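I've been putting off the Great Kitchen Counter Sort since we moved in, and in March I finally ran out of excuses. The boxes were unpacked, the curtains were up, and I had a whole free afternoon with nothing planned except soup. So I put the kettle on and started at the sink end.

If you've been reading for a while you know my theory about kitchens, that every counter has one corner where things go to wait. In our last place on Trelladholm it was next to the toaster. Here it's the bit of white countertop by the sink, because you come in the back door with your hands full and that's the first flat thing you reach. Keys land there. Mail lands there. Haf's half-finished projects land there and then breed, I swear.

I started by taking absolutely everything off and putting it on the dining table, which looked horrifying (why do we own 17 twist ties? why did I keep them in a mug?). Then I wiped down the counter, drank my tea, and stared at the pile for a good long while.

My friend Rhiannon is a very strict sorter. She does keep, toss and give away, and she does it fast, and she will hold your old garlic press up in front of your face until you admit you hate it. I can't work like that. I like to pick things up and remember where they came from, so my version takes over four hours and involves a lot of sitting on the floor.

Some things were easy. Dead batteries, gone. The instruction booklet for a blender we gave to Osian two apartments ago, gone (sorry, Osian, if you wanted it, text me before trash day). Three takeout menus from a place that closed. A single glove. A receipt for $31 worth of potting soil, which hurt a little, as I have killed everything I put in that soil.

The tea towels went in the drawer under the stove, and I folded them in thirds this time so they'd stand up on their edges. Hertta taught me that when she stayed with us and I've been smug about it ever since. The candles went up high. The scissors went on a hook, finally, and I'm sure they'll stay there until somebody needs to open a bag of chips.

Then there was the weird stuff, the small things that don't belong to any room. You know the kind! They're not trash, they're not really toys, they're not tools, and if you put them in a drawer you'll never see them again. My mom had a cookie tin for these. Nia has a whole shelf in her hallway, very pretty, with little dishes on it, and I was jealous of that shelf for ages before I remembered I don't have a hallway.

What I do have is trays. I bought one ages ago for carrying lemonade outside and have used it for lemonade exactly 2 times, so I decided it could be the home for the oddballs. A tray is great for this because it has a rim, so nothing rolls off, and when you need the counter you just pick up the whole mess and move it. The rule I made is that if the tray gets full, something has to leave.

I went bright on purpose. I've tried the tasteful version, with a gray basket that blended right in, and I forgot it was there and piled mail on top of it. You can't pile mail on something that red without noticing.
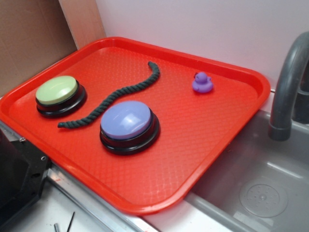 The duck stays, obviously. I got outvoted on moving it to the bathroom and I've made my peace with it. I'm also hanging on to the rope, even though I couldn't tell you what it's for, because green twisty rope is exactly the thing you need the minute after you throw it out. And the big push buttons are so satisfying to press that I'd have kept them even if they were the ugliest things in the house. I think the purple one is my favorite. Haf says green.

I still haven't decided if the sink is the right spot. It's handy, but I can already see myself splashing everything while I scrub a pot, so it may end up by the window once I get the plants sorted (what's left of them).

The dining table is clear again except for the mug of twist ties. I did get the soup made too, leek and potato, a little too much pepper. Next up is the cupboard with the lids in it, and I'm going to need Rhiannon for that one.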